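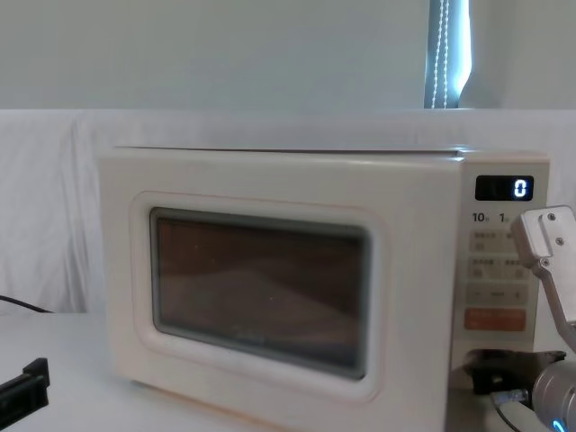

The new microwave, showing zero.

March 30, 2022
4 minute read

So we own a microwave again. I held out for a good while, and I still don't see what was so wrong with a saucepan. The old one died in July and I said then that we would never miss it. I was outvoted, by a margin I won't go into.

The flat is in Ernwood, top floor, in a building that went up in 1928 and has had its wiring apologized for ever since. There is one decent outlet in the kitchen and the kettle has it. That was my main argument against. The answer to my main argument was a power strip, and I can't say I was impressed by it as an answer.

I went to Tarar on Saturday, which is 40 minutes each way on the bus. The man in the shop told me it would change how I eat. I doubt it. I eat soup and leftover rice, and I was eating both of those hot before. He also wanted to sell me a three-year cover plan for 50 dollars, and I asked him what it covered, and he read me the leaflet out loud. I didn't buy the plan.
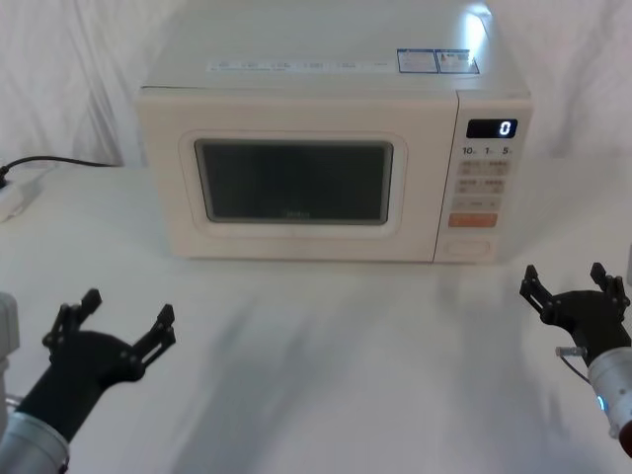
What bothers me is the buttons. I was told this was a simple one. There are keys for 10, 1 and 5, and you are supposed to add up your time out of those, like paying for something in coins. If I want seven minutes I have to stop and do sums with a cold bowl in my hand. The old one had a dial. You turned it, it ticked, it rang, and if you were off by half a minute the soup didn't complain. The orange start button I have no quarrel with. At least I can find it without my glasses.

I also read the Cliven leaflet on saving power in the home, which came through the door last week. It says a microwave is the thrifty choice for small meals. It doesn't say how small, or thrifty compared to what, and I notice that Cliven sells kitchen goods. I'm keeping the leaflet to write on the back of.

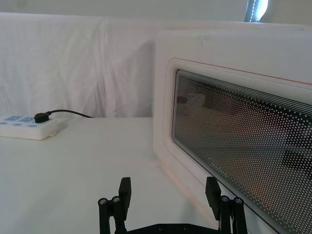 The strip is the part I keep going back to look at. I have never trusted them. We had one at the last place that buzzed, and everyone told me it didn't buzz. On this one the switches are light blue squares, all in a row, and the black cable runs along the back of the table to the oven, where I can at least keep an eye on it. I mean to switch the thing off at the strip every night. I give that a week before I'm the only one doing it - and then I'll be the one who gets asked why it's off.

First try was a mug of Rustari tea that I had let go cold. It came out too hot to hold at the handle and lukewarm in the middle, so I drank it annoyed. Second try was rice, with a wet paper towel over it as advised. The rice was fine. I'll say that much and no more until I've seen it do a potato.

Need to buy: paper towels, a lid that fits the blue bowl, stamps.

Contact | © 2022 | Back to top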